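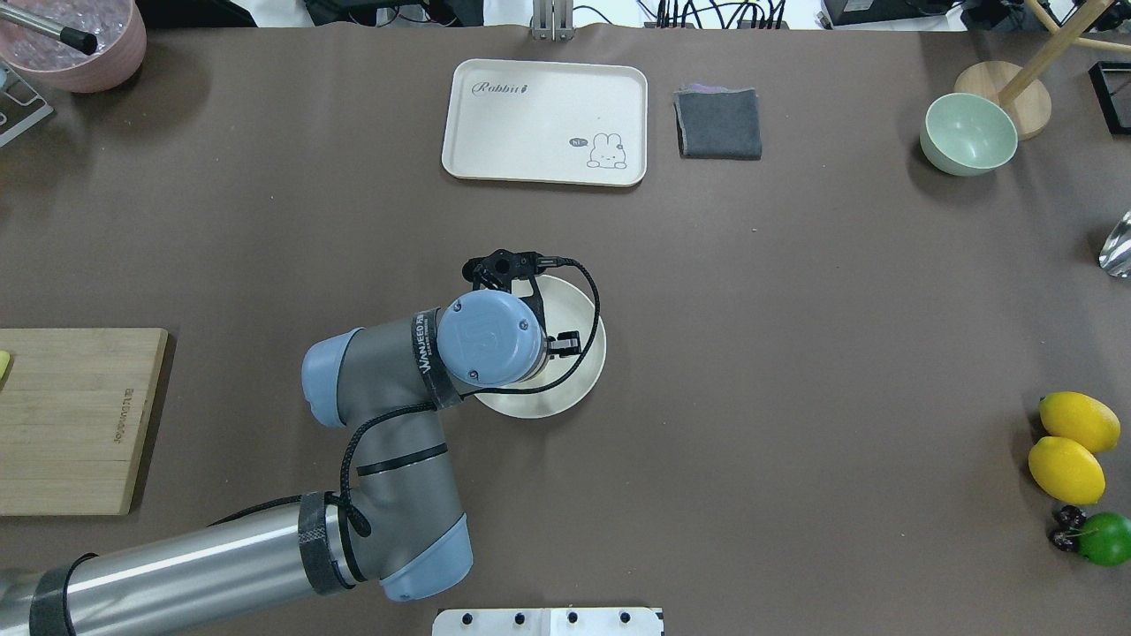

## Session 3: Can it clear a table yet?

Reading: Flellier, chapter on grasping.

A dinner plate is harder for a two-finger gripper than it looks. It lies flat, so the fingers have to find the rim and get one tip under it. Lemons are easier to hold but roll. Folded cloth has no fixed shape at all.

Figures from the Plonness trials, for use in the exercise:

- 902 tries at lifting a plate, 600 of them successful
- a person clearing the same table seldom fails once

Work out the success rate, then the chance of clearing three plates in a row.

## Cutting and serving

Slicing needs force as well as position. Many test kitchens use a plastic knife and ready-cut slices, so the task becomes moving things on and off a board.
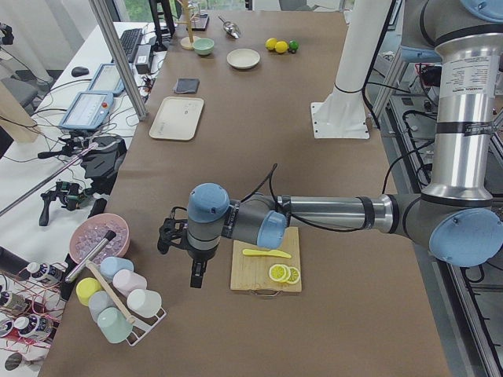 Jolán Hajdu objects that a success rate means little without the time taken: a machine that clears a table in an hour is no use in a café, however few plates it drops. Bring an answer to this on Saturday, in half a page.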